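Parcel Bench Build: Frequently Asked Questions
Drinville Shared Workshop
Last updated Oct 13, 2019

What is this project?
Members of the Drinville workshop are building a two-armed robot that weighs and scans small parcels. The project name is Brimo. It started in July as a single arm on a borrowed table and now has its own bay by the window.

Do I need to be a member to help?
You need a workshop membership and the safety talk. You don't need robotics experience. Most of the current work is wiring, cable routing and sorting test parcels.

How much has it cost so far?
We have spent $3,829 from the project fund. Of that, $925 went to the Jayasinghe wrist kit. The arms were bought used and are not included.

Why does the bay face the window?
It was the only bay with enough floor space. Strong daylight comes in behind the hand, so we tune the wrist cameras with the window in view and check them again after dark.
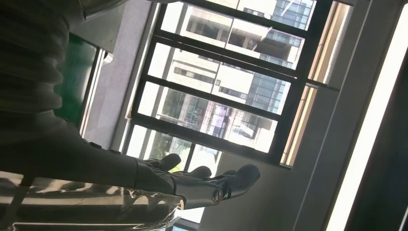

What does the robot handle?
Plastic mailing bags. Boxes are easier to pick up, but bags are what our members bring in. They sag, they slide, and the label is rarely flat. We keep a stock of 200 for testing and reuse them until they split.

How is the work area laid out?
The green crate is on the left, the scale is in front, and the green board on the right is kept clear for finished parcels. One hand works the bags and the other holds the black handheld device.

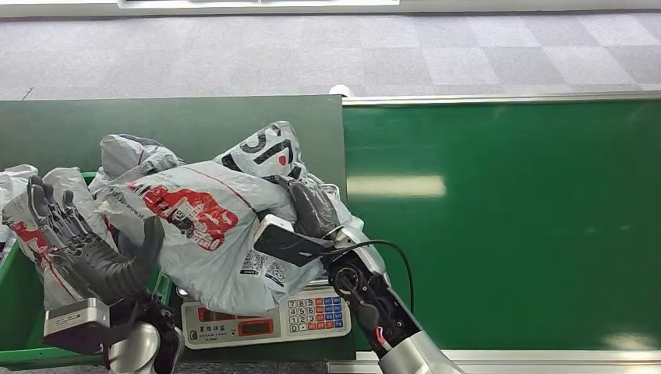 A full cycle is pick, weigh, scan, set down. If the scan fails, the program tries two more angles and then stops and waits for a person. Please don't reach in to straighten a bag while it is waiting. Press the pause switch first.

Which software does it use?
Gorerix, release 2849. Newer releases changed the grip settings, so please don't update the bench computer.

Can I leave things in the bay?
No. Keep the floor clear. 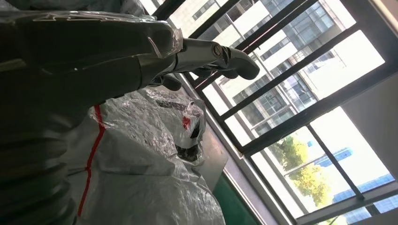
Covers go back on at the end of every session, and the last person out signs the sheet by the door. Dust from the wood shop gets into everything. Clear film goes over the upper part of the arm, and it should not hang down where the wrist turns. Replace it when it tears. Spare film is on the shelf under the sign-up board.

When can I see it run?
Open bench times are posted on the sign-up board. Visitors stay behind the yellow tape while the arms have power.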